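3.2 Setting up and looking after the collection station

All the cloth-handling data in this paper come from one station, which we call Plondenton after the building where it was first put together. It is a plain thing, and we have grown very fond of it. A wood-grain tabletop sits inside a dark metal frame, and the person collecting data works with a black hand-held gripper in each hand. The same jaws are fitted to the robot arms at test time, so whatever a person can pick up with them, the arms have at least a fair chance of picking up too.

Most of the effort went into keeping the station the same from one session to the next. Early on we found that the board crept a little under repeated pushing, and a policy trained on one week's data would reach slightly wide on the next. Small tabs of grey tape at the edges cured this, much to our delight after a month of trying cleverer fixes! The tabs are checked at the start of each session and replaced every 400 episodes. Figure 4 shows the station in use with the lined basket and a green cloth.

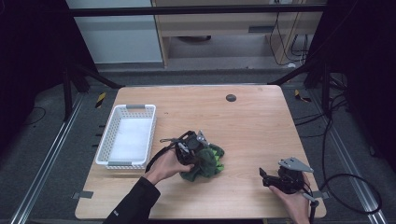
Figure 4. Cloth handling at the Plondenton station. The left gripper grasps the crumpled cloth; the right gripper rests near the lower right of the table.

The grippers need more care than the table. Lint gathers at the base of the jaws and, if left, stops them closing fully, so we brush them out after every 24 episodes and wipe the pads with a damp cloth. Opening width is then checked against a set of Bergeron gauge blocks. If either gripper is out by more than 7 per cent of its full range, we run the calibration routine again before carrying on. The whole check takes a few minutes and can be done by one person.

Cables were our other steady source of trouble. A cable pulled tight changes how the hand moves - you can see it in the recorded wrist paths as a small hitch at the end of a long reach. We now leave a generous loop of slack at the side of the table and look over the connectors every Sunday, when the station is idle. Two connectors were replaced in July and the hitch has not come back.

With this routine in place we recorded 2,000 episodes on the one station, using the Femari logging software throughout. The second station, Welness, was built later from the same drawings and is used only for the transfer tests in Section 5. We were thrilled to find that the maintenance sheet carried over to it with hardly a change, apart from a shorter gap between pad cleanings.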